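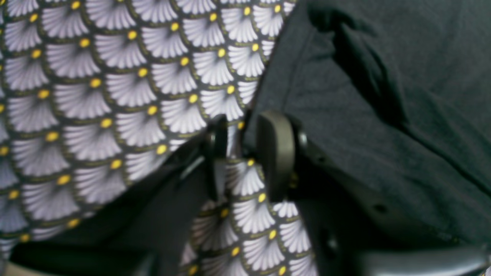
Plellgate Shared Workshop > Projects > Two-arm shirt folder, am I kidding myself?

lintfilter wrote:
I've been at this since May and I need people who aren't my family to tell me if it's worth going on. Two arms, a gripper on each, a camera at the wrist, and one overhead. The job is to fold a long-sleeved top on a padded mat. That's the whole job. So far I'm in for nearly 2000 dollars of my own money, not counting the arms, which belong to the shop.

My trouble is the pinch. The gripper goes down where the top meets the mat and half the time it comes up with a bit of mat cover too. The cover is soft and it bunches. Then the whole mat shifts and the other arm is reaching for a spot that has moved.

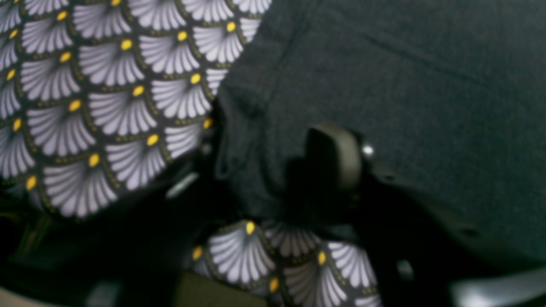

I tried closing slower, and I tried coming in at a flatter angle. Flatter helped on the hem and did nothing for the sleeves. Training is all done in Trura, from runs I drive by hand. I have 200 of those. The folks who sold me on this said that would be plenty, and I don't believe them anymore.

grumblebench wrote:
You can fold a shirt in less time than it took me to read your post. I'm not trying to be mean. I just see a lot of these threads and they all stop right before the part where it works.

oddsocket wrote:
Come on, it's a hobby build. My uncle has a model railroad and it has never delivered a package.

grumblebench wrote:
Your uncle doesn't say the railroad is going to do his laundry.

lintfilter wrote:
I never said it would do my laundry! I said one top. A plain gray one.

tallowpine wrote:
Dark gray is half your problem, in my opinion. A fold in dark knit has hardly any edge for a camera to find, and that fan print on the mat cover is the busiest thing in view. I'd pull the cover off and put down something stiff and plain. We did that on the Skesaleo sorter and got fewer bad grabs that same evening. Not zero. Fewer.

Also clear the cables back from the mat before an arm drags one across it.

lintfilter wrote:
The print was supposed to help. I was told more texture is better for the cameras. A stiff base I hadn't thought about, though. The padding is there so the fingers can press down without stalling the motors.

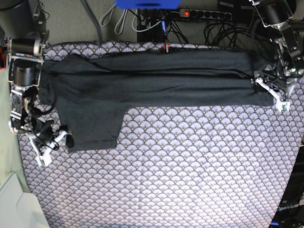
The long pull is the one part I more or less trust. Get it into a band, hold an end, keep it flat. It's everything before that. I logged 20 tries last night and 14 needed me to reach in and fix the cloth by hand, and I'd call that a generous count.

oddsocket wrote:
So six good ones?

lintfilter wrote:
Six where I kept my hands off. I wouldn't call them good. A couple of them I'd refold if they came out of my own drawer.

grumblebench wrote:
OK, that's a straighter answer than most people give. But did you use the same top every time, laid down the same way? If so I don't care about the six either.

lintfilter wrote:
Same top. Laid down mostly the same way, yeah.

grumblebench wrote:
Then toss it on the mat in a heap and try again. Report that number.

tallowpine wrote:
I half disagree. Fix the pinch first. If you start with heaps now you won't know which thing is failing. Take the cover off, tape the base down, do the same lay, and see if the mat grabs go away. Heaps after.

There's a sheet of hardboard behind the door at the Delaunay Street shop if you want it. One corner is chewed up but the rest is flat.

lintfilter wrote:
I'll take the hardboard. Not promising heaps.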